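Nevwood Community Workshop
Frequently Asked Questions: Bench Rental and Membership

Who may rent a bench at Nevwood?
Any adult who has completed the safety orientation may rent a bench. Residents of the Nevwood and Gestatbridge districts pay the lower rate. Proof of address is required when the first booking is made and again at each renewal.

How long is a booking?
Standard bookings run for six hours. Half bookings are available in the evening only. Time spent setting up and cleaning is included in the booking and may not be added at the end.

How far ahead can I reserve?
Members may reserve up to 13 days ahead. Non-members may reserve up to 6 days ahead. Requests for the large hall are handled by the front office and must be made in writing.

What is provided at the bench?
Each bench comes with lighting, power outlets and access to the shared tool cabinet. Glue, solder, blades and sandpaper are not supplied. A limited range may be bought at the front desk.

Do I need to protect the table surface?
Yes. A work mat must be in place before any cutting, gluing or painting begins. Mats are available in several sizes and should cover the full area in use. Please return them flat to the rack, as rolled mats do not settle well for the next user.
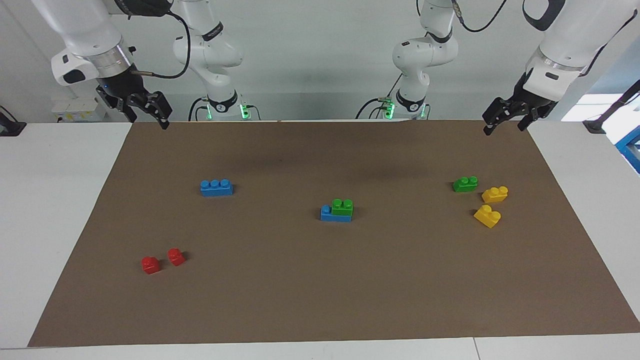

May I leave a project overnight?
Projects may be left in a numbered locker if the locker fee has been paid. Items left on a bench after closing will be moved to storage in Room 811 and held for one month. The workshop does not accept responsibility for unfinished work – members are asked to label everything clearly.

What happens if I cancel?
Cancellations made before noon on the day before the booking are refunded in full. Later cancellations are credited at half the fee. No credit is given for a missed booking.

Are children permitted?
Children aged 13 and over may attend with a parent or guardian, who must stay at the same bench throughout. Younger children may attend family sessions only. These are listed on the Potgieter Hall notice board from November.

How do I report a damaged tool?
Place the tool in the red bin beside the cabinet and complete a repair slip. Please do not attempt a repair. Normal wear is not charged to members.

How do I contact the office?
Telephone extension 834 or write to the front desk at Potgieter Hall. Written requests are answered in the order received.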